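Open day at the Merkitz works, Grollavberg

Friday, April 13, 2018
Reading time: 2 minutes
Print this page | E-mail this to a friend

I went up to Grollavberg expecting to be sold something, and I was. Merkitz makes shelving and window frames, and once a year it opens the gates so the neighbours can see where the noise comes from. The flyer promised "a full look behind the scenes". We got a corridor, two halls and a film.

The film was the worst of it. Thirty folding chairs, a voice talking about passion, and plenty of slow shots of sunsets over the car park. I timed the part about the dust complaints at 59 seconds.

Our guide, Thitima Khamphan, was better than her script. When she put the cards away and talked about learning the cutting line on night shift, people stopped looking at their phones. I asked how much of the scrap gets melted down again. "Most of it," she said. I asked what most meant and she said she'd find out. I'm still waiting.

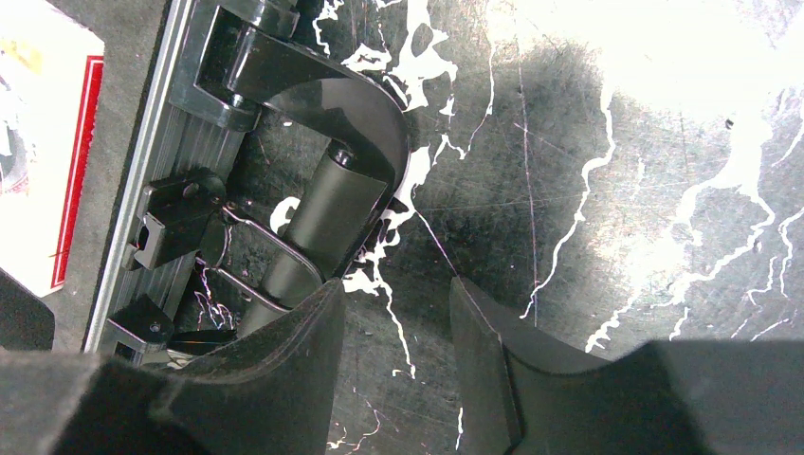
Aluminum rail with a black bracket bolted on, Merkitz, Grollavberg.

Hall 2 was where I'd hoped to see work being done, but the big saw was off for the day, for safety. Fair enough, though it leaves you looking at a parked saw. The new paint line, supposed to cut the smell by half, was behind a curtain. It opens in August, we were told. The flyer from last year said August too.

Lunch was a sausage and a paper cup of coffee for $2, and I have no complaint about either. The Lidum bus was late going home.

Would I go again? Maybe on a working day, if they'd have me – I'd like to hear the place running before I believe what the film says about the noise.

Comments (3)

Dirk Van Loon
I live 300 metres from the gate and the smell is no better. Nice sausage, agreed.

boersma_road
Bit harsh. My kids loved it and got free rulers.

Lidum Local
They ran the saw the year before last. Much better visit.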